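Cloren Textile Workshops
Frequently asked questions: quilting and hand-finishing courses

This page answers the questions most often put to the course office. It was last revised on Jul 16, 2019 and replaces the printed leaflet previously issued with enrolment forms.

Which courses are offered?

Cloren offers two courses in quilting. The Foundation course covers cutting, piecing by machine, pressing and the assembly of a small lap quilt. The Finishing course covers wadding, tacking, hand quilting and binding. Each course consists of 10 sessions. Applicants may enrol on both, but the Foundation course must be completed first unless an exemption has been granted.

Do I need previous experience?

No experience of patchwork is required for the Foundation course. Applicants should be able to thread a domestic sewing machine, wind a bobbin and sew a straight seam. Those who are unsure may book the short machine introduction held at the Mrema site before the start of each term.

How may I be exempted from the Foundation course?

Please bring one finished or part-finished quilt top to the course office. The tutor will look at the accuracy of the seams and the matching of corners. Photographs are not accepted for this purpose.

Where do the courses take place?

The Foundation course is held at Mrema and the Finishing course at Drirlow. Both sites have step-free entry. Parking at Drirlow is limited and spaces cannot be reserved.

What is included in the fee?

The fee covers tuition, the use of a machine, shared rulers and cutting mats, and thread for piecing. Fabric, wadding and hand quilting thread are not included. A materials list is sent with the confirmation of enrolment.

How much fabric should I bring?

For the lap quilt, students need 4 metres of cotton for the top and a separate length for the backing. All fabric should be washed and pressed before the first session. Stretch fabrics and heavy furnishing fabrics are not suitable.

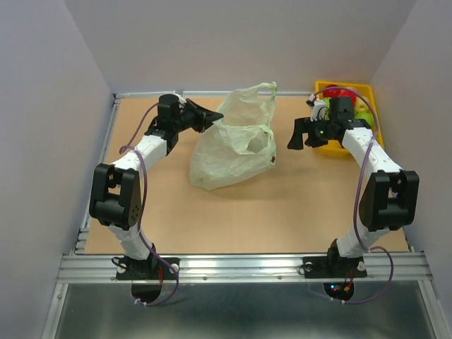
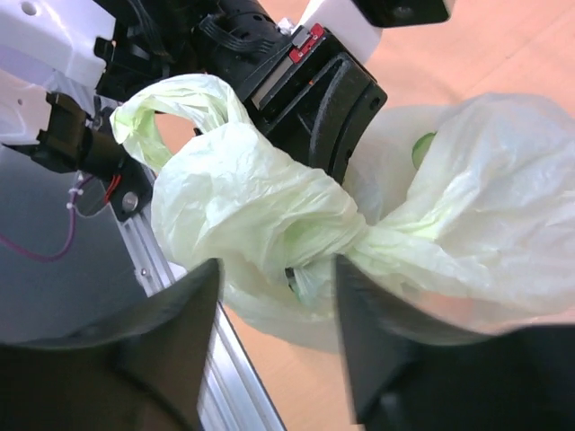 First: two white and black robot arms. Second: a crumpled pale green bag close to a gripper.

May I bring my own sewing machine?

Yes. Machines must be in good working order and supplied with their own power lead, foot pedal and a quarter-inch foot. Tutors are not able to carry out repairs. Machines may not be left on the premises between sessions.

Can fabric be bought on site?

A small range of plain cottons and wadding is sold by Trirari at Drirlow during course hours. Cut lengths cannot be returned. Students enrolled at Mrema may place an order through the course office, to be collected at the following session.

What happens if I miss a session?

Written notes are available on request for any session missed. It is not possible to transfer to another group for a single session. Students who miss more than four sessions will not receive a certificate of attendance but may continue with the course.

Is there a break during the winter?

Both courses pause in December and resume in the new year. The sites are closed throughout the break and work stored in the lockers cannot be collected until they reopen. Students wishing to continue at home should take their work with them after the last session of the autumn term.

Is my work insured while it is stored?

Each locker is covered up to a value of 400 pounds. Cloren accepts no liability for work left outside the lockers. Owners of antique or inherited quilts are advised to make their own arrangements.

May I enter my quilt in the annual display?

Any quilt begun on a Cloren course may be entered. Entries must be clean, fitted with a hanging sleeve and labelled on the reverse with the title and the maker's name. Entry forms are available from either site. One form is needed for each quilt.

How do I cancel my place?

Cancellations must be made in writing. A full refund is given up to four weeks before the first session. After that date a refund is made only if the place can be filled from the waiting list. Fees cannot be carried over to a later year.

Enquiries not covered on this page should be sent in writing to the course office at Mrema, stating the course and term concerned.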